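Changing the tablecloths over

I grew up in a house where the table always had a cloth on it. Plastic on weekdays, cotton when someone was coming, and the good linen at Christmas, which came out of the cupboard smelling of camphor and went back in with at least one gravy stain. When I moved out I decided I was done with all that and had a bare table for 12 years.

Then we bought the place in Dastham, and the table that fit the kitchen turned out to be one with a badly marked top. Sanding it back was the plan. It is still the plan. In the meantime I bought a cloth, and now I own several and have opinions on them.

The first was a polyester one from the supermarket. It was cheap and it didn't need ironing, but it slid. Every time one of the kids leaned on the edge the whole thing moved a few centimetres, and by the end of dinner it was hanging down to the floor on one side. I tried the metal clips and they came off. I tried the weights that hang from the corners and the dog took an interest in them. That cloth is now in the shed and gets used for painting.

The second was plain white cotton, which was a mistake with a family that eats beetroot.

My neighbour Saimi Ikonen told me to go for stripes. Her reasoning was that a striped cloth hides creases and crumbs, and you can line it up with the table edge so it looks straight even when you've thrown it on in a hurry. She has had the same one for years and it looks fine. I bought mine in the Joltby end-of-season sale for $37, cotton with a bit of linen in it, and it has been the best of the lot. 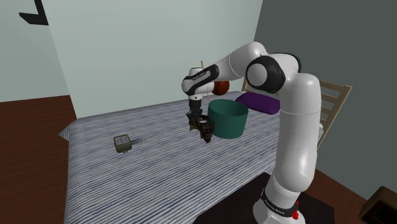
Washing is where most people go wrong, me included. I used to put everything through at 60 degrees and wonder why the hems went wavy. The cotton cloths now go in at 40 with half the usual powder, and I take them out the minute the cycle finishes. If they sit in the machine over lunch the creases set and no amount of ironing gets them out. I peg them along the long side, pulled tight, and in summer they're dry by the time I've done the dishes.

For stains I keep it simple. Cold water straight away for anything with egg or milk in it. Dish soap for grease, rubbed in with a thumb and left for 28 minutes, that being the length of the radio program I listen to while I wait. Red wine gets soda water and then whatever happens, happens. Turmeric I have given up on. There is a yellow patch near one corner and the fruit bowl lives on it.

Size matters more than I thought. Measure the table, then add the drop twice, once for each side. I like a drop of 21 cm, enough to cover the edge properly and short enough that it doesn't end up in anyone's lap. Most of the cloths in the shops are made for bigger tables than ours, so I cut mine down and hemmed it by hand one evening in June. The hem is not straight. It faces the wall.

An underlay is worth having if your table is slippery or marks easily. Mine is thin felt, cut a little smaller than the top, and it stopped the sliding completely. It also makes the kitchen quieter, which I hadn't expected. Plates go down with a thud instead of a clack.

I don't iron the everyday one any more. The good linen I still do, damp, on the wrong side, once a year. Mum gave it to me last December and it still smells of camphor. I've looked at the old gravy marks and decided to leave them alone.

Next job is napkins. I've got enough left over from the hem end to make four, if I cut carefully.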